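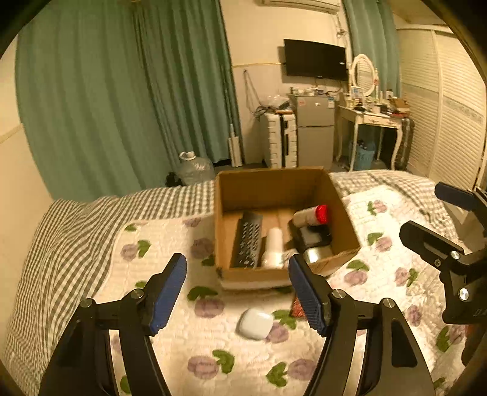

A box on a bed, with grippers. Keyboard and bottles inside, a white case on the quilt.

1/ The Plandarden Institute has published its review of household automation. The question put to us was a simple one: can machines do ordinary chores yet? Our answer runs over the posts below.

2/ The short answer is that some chores are close, many are not, and the difference is seldom the one people expect. Lifting a single item is now a fair test for a student project. Filling a box with unlike items remains hard.

3/ Consider what goes into a box when someone tidies a bedroom. A keyboard is long and flat. A bottle on its side may roll. A small glossy case gives two fingers very little to hold. Each calls for a different grip and a different approach.

4/ Our review covered 3000 attempts at packing and unpacking, carried out in lived-in rooms in Faltley. No room was cleared or rearranged beforehand. Curtains, bedding, suitcases and crowded tabletops stayed where they were.

5/ Of these attempts, 2000 were performed by people using hand-held grippers, and the remainder by machines trained on those recordings. People working with two stiff fingers are slower than people working with bare hands, but they finish the job.

6/ The machines did well with rigid items placed apart from one another. Results fell sharply once the box was half full. Reaching past one object to set down another was the most common point of failure.

7/ Soft surfaces were the second. A quilt gives way under a small object, and a fingertip that would slide beneath it on a table pushes it into the padding instead. Prapai Khunthong, who led the trials, recommends that every future test include a bed.

8/ Patterned bedding was also studied. Printed flowers and checks confused the Simon vision system in early trials. That fault was largely corrected by January and we no longer regard it as a serious obstacle.

9/ Shop-floor work is further along. At the Luravura packing site, stations handling one product in one size of box ran for 40 days without a worker stepping in. We caution against reading this as a forecast for the home – the site knows what is coming down the line, and a household does not.

10/ On cost: the review makes no estimate. Jirayu Inthanon will address pricing and repair in a separate paper.

11/ Our advice to housing providers and care services is to hold off on purchases that depend on general tidying. Machines sold for a single, well-defined task may be considered on their merits.

12/ The full review runs to 50 pages and includes the scoring sheets. Printed copies may be requested from the Institute's publications desk. Questions left under this thread will be read by the project team and answered during office hours.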